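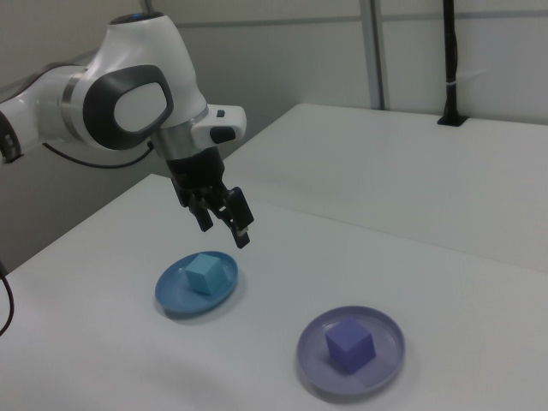
White table, white arm, Wednesday.

28 July 2021

I woke before the alarm again and the room was already warm. In Jernura the summer comes late and then it stays on top of you like a heavy blanket. I opened both windows, made the coffee too strong, and sat down to finish the letter to the housing office, which I have been carrying in my head for more than 18 days. It is a short letter. I only want to ask if I can keep the small garden plot behind the building when my contract is renewed in September. But every time I write it, it sounds either like begging or like an order. In my own language I would know where to put the polite words. In English they always seem to stand in the wrong place, like guests who arrived too early.

In the end I wrote four sentences and I did not read them again. I put the letter in the box on the corner of Hebden Street on my way to the bus.

The plot is not much to fight for, I know. It is three steps wide and perhaps seven steps long, and half of it is in the shade of the bicycle shed. But the beans are doing well this year. I planted the Tovura kind, the flat ones with purple marks, from a packet that cost me almost nothing at the Dikeo market. The lady there told me they do not like wind. I tied them to sticks with the string from a cake box, and now they are taller than I am. This evening I picked the first real bowl of them. I weighed it on the kitchen scale, 66 grams, and I was a little disappointed, because it looked like more.

The tomatoes are another story. They have many leaves and they are a beautiful green, but I see only three fruits, all hard as stones. I read that too much water makes them lazy. So today I gave them nothing, and I felt guilty the whole evening when I passed by with the can.

On the bus I listened to my grammar lesson. The subject was "used to" and "to be used to," and I must confess that after so many years I still mix them up. I used to live near the sea. I am used to living without it. The second sentence is maybe not true. When the bus goes over the bridge I still look down at the river as if it could become wider.

Lunch was bread, a cold potato and one of the pickled peppers from the big jar. I ate on the bench by the fountain. A small boy was trying to give his ice cream to a pigeon, and his mother was explaining to him, very seriously, that the pigeon had its own food at home. I wrote down "it has its own food at home" in my notebook. I like how she said it.

After work I walked to the Dikeo market because I wanted dill. They had no dill. I bought parsley, two lemons and a ball of thick gray wool, which was marked down, 100 grams for the price of 50. I do not need wool in July. But my winter socks have holes in both heels, and if I begin now I can maybe finish before the cold. Last year I began in November and wore the first sock alone, with an old one on the other foot, until the new year.

I cooked the beans with lemon and a little garlic. They lost the purple color in the hot water and became simply green. I was sorry about this, but they tasted the way I remember beans from my grandmother's kitchen, soft and a bit like grass after rain. I ate them all standing at the stove and then I had to make toast, because it was not enough for a dinner.

Now it is after ten and there is still some light behind the roofs. Someone on the second floor is practicing the accordion, always the same eight notes, and then a stop, and then the same eight notes. I have cast on the first sock. The wool smells like a barn.

Tomorrow: buy stamps, look for dill again, water the tomatoes, but only a little.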